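Tuesday, 9:40 p.m.

Laundry evening. Machine started at 6:15, mixed load, warm cycle, low spin. I dropped the spin speed two weeks ago and the creasing across the shoulders is less severe. Drying time has gone up to compensate, nearly 24 hours on the rack with the window closed. Acceptable in December. The radiator under the rack was off for part of the afternoon, so the heavier things from Sunday's load had to stay up another night.

Electricity meter read 1,605 before the start. I forgot to read it afterward, so no figure for this load.

Leire Calvo stopped by at seven to return the steamer. She prefers hanging everything and folding nothing. Her closet on Montoya Street has a full-width rail and mine has a half rail over a shoe shelf, so the comparison does not help me much. She did leave me the board she uses for sweaters. Too wide for my shelf by the thickness of a finger. I may trim it.

Notes on tonight's folding, by type.

Towels
Thirds lengthwise, then half, then half again. Fold edge to the front of the shelf. The gray ones have shrunk along one side and no longer square up, so they go at the bottom of the stack, where the weight keeps them flat. The oldest one has been moved to the rag box.

Pants
Seam to seam, crotch point tucked in, halved twice. The Gadier pair still has a ridge at the knee from the old hanger. Steamed it for a minute and the ridge softened but did not go. Will try a damp cloth and the iron on Thursday if there is time.

Short-sleeved shirts
Done on the bed, on top of the cream sheet, as the table is too short for the full length of a shirt. Method: spread the shirt, find the collar, pull the bottom corners out until the body is under light tension, then smooth from the middle toward the hem. Sleeves last. The common error is to grab the cloth in the middle and drag it. That gathers it into a twist, and long diagonal creases run from the twist to whichever corner is being held. They have to be shaken out before any fold will lie flat. Cotton takes these creases faster than the blends do. The blue one is the worst of the set for this.
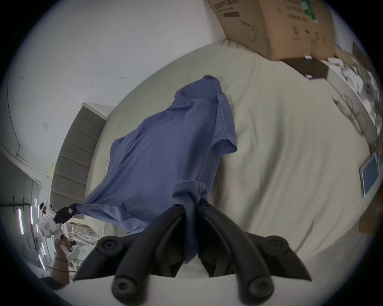

Socks
Paired, not rolled. Rolling stretches the cuff. One black sock without a partner, carried over from last week.

Storage
Shirts go on the second shelf, filed upright. The Sternau box holds them well but the lid no longer closes at the back left corner, so I have left the lid off and put it under the bed. Towels on the bottom shelf. Sweaters stay where they are until the board is cut.

To buy: detergent, the unscented one, and clips for the rack. The shop had the 925 ml bottle last time and it fits under the sink without moving the bucket.

Finished at 9:25. Sheets tomorrow.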